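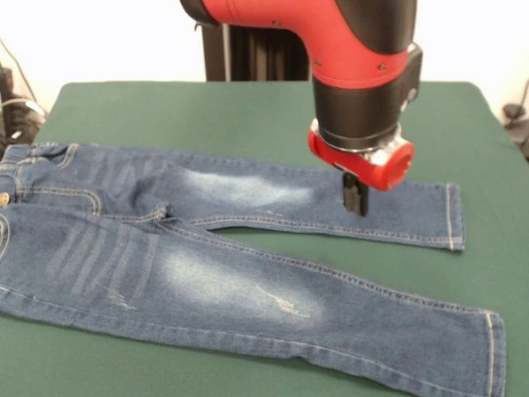

One buyer at Harkent told us that the arm was the easy part of the order, and that the bench, the cables and the floor space were what sent them back for more money. Most of the questions we get before delivery are of that sort, so please work through this section before you sign anything.

2. Planning and budgeting for a garment handling station

2.1 Before you ask for a quote

1. Write down the garments you want to handle. Jeans, shirts and knitwear behave differently, and a finger that suits heavy denim may not suit a thin jersey.

2. Lay your largest garment flat on the floor, legs or sleeves out, and measure it. Use this size when choosing the table. If you accept that a hem or waistband will hang over the side, say so on the order form.

3. Decide whether one arm is enough. Turning a leg over or pulling a hem straight can be done with one. Lifting a garment by two corners needs a pair, and that changes the stand, the power supply and the price.

4. Mark out the floor area with tape, including a walkway on the operator's side. Leave the tape down for a full shift and see who walks through it.

Note: The Pristiren table top comes with a fabric covering as standard. Order a spare cover with the table. Covers bought later are charged carriage separately.

2.2 What to put in the budget

Budget lines fall under four headings. Keep them apart, even if one supplier is covering all of them.

Arm and controller. Ask for the price with the stand and without it. Some quotes leave it off.

Gripper and fingers. Allow for one spare set of fingers per arm. The Skaltard finger set is part number 1098 and is not included with the arm.

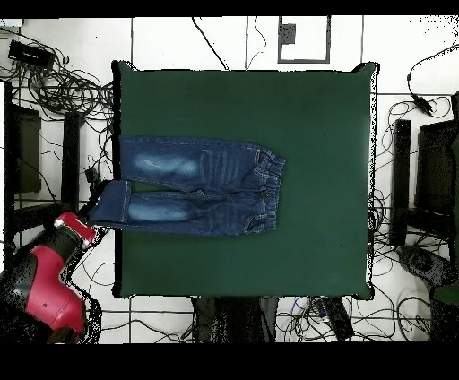
Table, cover and cabling. Cable lengths should be measured along the route the cable will take, down the stand and across the floor, with slack left for the arm to move. Add covers or trunking wherever a cable crosses a place where people stand.

Trial time. Set aside paid hours for trials on your own garments. A batch of 100 pieces, mixed in size and wash, is a sensible minimum. Sugden planned theirs over a lunch break and had to book the station again in May.

Caution: Do not budget on the supplier's demonstration speed. Ask for a figure taken with your garments, on your table, with a person loading.

2.3 Placing the order

1. Send the completed planning sheet (form 71) with your garment list.

2. Send two sample garments of each type. They will not be returned in saleable condition.

3. Check the quote against the headings in 2.2 and query any that are missing.

4. Confirm the delivery route – door widths, lifts and any steps – before agreeing a date.

Note: Changes to the stand height after the order is confirmed are treated as a new order. Changes to the fingers are not.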